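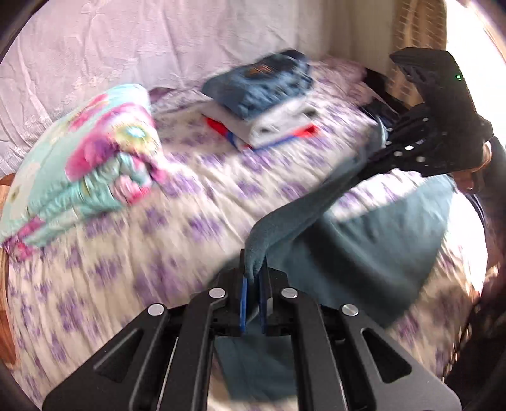

Das blaugrüne Teil gespannt über dem Bett, hinten der fertige Stapel mit Jeansstoff obenauf

Wäsche falten auf dem Bett

Ich falte seit Mai nur noch auf dem Bett und will nie wieder zurück an den Tisch! So viel Platz, und der Rücken freut sich auch (meiner jedenfalls).

Zuerst die Tagesdecke glatt ziehen und das Kopfkissen nach hinten schieben. Der Stapel kommt ans Kopfende, die Bettdecke zusammengelegt zur Seite. Dann ein Teil nach dem anderen:

1. An 2 Ecken fassen und kräftig straff ziehen.
2. Flach ablegen und die Falten mit der Hand nach außen streichen.
3. Der Länge nach zur Hälfte legen, bei Hosen Bein auf Bein.
4. Von unten her zweimal einschlagen, fertig! 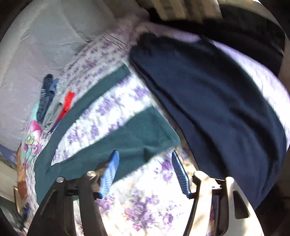 Ausgebreitet auf dem Rosenmuster: Blaugrün neben Dunkelblau

Dicke, weiche Sachen falte ich nur einmal ein, sonst kippt der Stapel. Jeans lege ich gern als Letztes obendrauf, die drücken alles schön platt. Bei mir passt so ein Stapel genau in die Schublade meiner Hirimeck-Kommode, die ist innen 48 cm breit. Wer schmalere Fächer hat, schlägt vor Schritt 4 noch die Seiten ein.

Stand: 2020-06-04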